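16 November 2022

Back on the packaging glue question, which I dropped in September when the Flindura samples ran out. New batch came from Flilledton this morning, so I got going again before anyone could borrow the clamps!

Plan is simple. Glue the carton flaps, let them sit 30 minutes, peel, write down how ugly the tear is. Fiber tear good, clean peel bad. I did 5 cartons with the old glue and 5 with the Hillex stuff (thicker, smells like pear candy, I kind of love it). 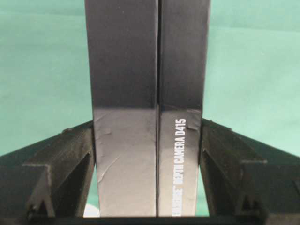
Peel results

Old glue: 2 clean peels, the rest tore nicely. Hillex: all tore, though one flap tore only along the fold, and I'm not sure I pressed that one evenly. I've marked it with a question mark in the table. The coated board is still the hard one. Glue just sits on top of it and sulks, so I scuffed a strip with the gray pad and tried again. Better! 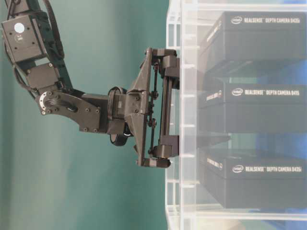
Arm and the clear shelving, teal wall behind.

Humidity in the room crept up after lunch and I forgot to log it until late, so treat the last couple of rows with some suspicion. I also ran out of the small brushes and finished with a scrap of card (works fine, messy fingers).
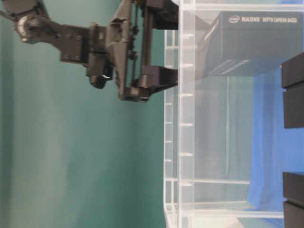

Gripper open, fingers pointing right.

Still to do: repeat the coated board with a longer press, ask Mohammadi for a data sheet on their board coating, order brushes. The scuffed flaps are in the tray by the sink under a weight, please leave them there overnight.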